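Mustine publishes gripper comparison, declines to name a winner

September 2021

Mustine, which tests robot hands so that other people can argue about them, has published the results of its latest gripper trial. Two hands took part: the jointed Zorkness and the simpler, cheaper Cosar. Each was given 59 household objects to pick up, 30 attempts per object, and no encouragement.

The trial took place at the Issahaku workshop, on the carpet. Most published gripper figures come from a bench, where things stay put and the lighting is kind. Mustine's customers drop things on the floor like everyone else.

The jointed hand carries its hinge pins in the open, which makes inspection quick and gives fluff somewhere to live.
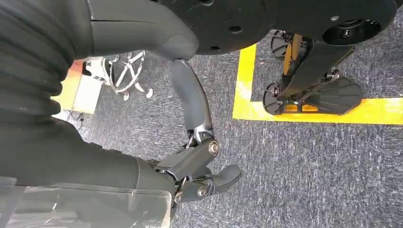
Issahaku would have preferred a harder test, and said so: a carpet is still flat, and any hand that copes with a carpet ought to be tried on a doormat before anyone orders a dozen. Mustine has noted the remark and bought a doormat.

Both hands ran on the same controller with the same settings, a courtesy not always extended in this industry. The Zorkness did better with thin items such as coins and envelopes. The Cosar preferred anything the shape of a tin and treated teaspoons as a personal insult. Neither could be persuaded to lift a wet flannel twice in a row.

A wrist camera recorded the attempts from close up. Reviewers marked each one from the footage, and disagreed often enough for the rules to be rewritten in May.
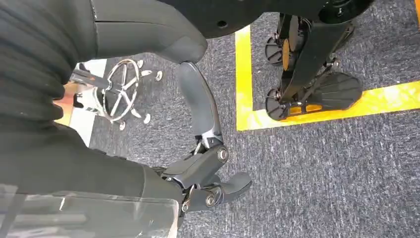 The new rules say that an object must stay in the hand for eight seconds to count as held. The previous version said "properly", a word that had been doing a lot of work.

The full results, including nine objects neither hand managed at all, are available from Mustine on request. A second round, with three cameras and the doormat, will follow once the Cosar's replacement fingertips arrive.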